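Plants That Store Their Lunch Underground

Ever wonder how a plant gets through winter with no leaves? It packs a lunch. All summer the leaves make sugar from sunlight, and the plant sends the extra down below. Potatoes do it. Onions too. So do plants that grow in mud!

Water chestnuts — not nuts, by the way. Not even close. They're corms, wich means a fat bit of stem full of starch. Brown papery skin on the outside, crunchy white stuff inside.

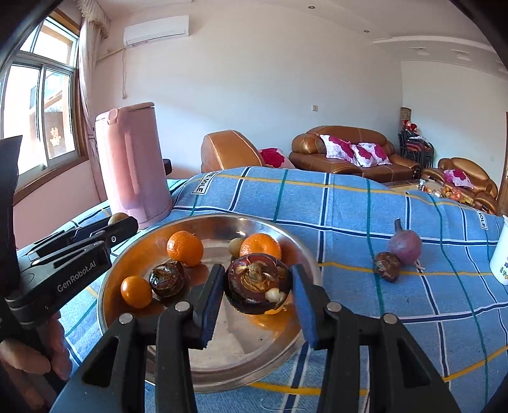 Bulb or corm?

Cut an onion in half. See the layers? Those are special leaves, so it's a bulb. Cut a corm and it's solid all the way thru. No layers.

Try it at home

Ask a grown-up to do the cutting. You need one onion and one water chestnut (fresh, not from a can). Draw both halves. Then plant a sprouting onion in a cup of soil, water it a little, and wait 11 days. Any green yet? That's the packed lunch getting used up.

More from Ledik Kids: Why are carrots orange?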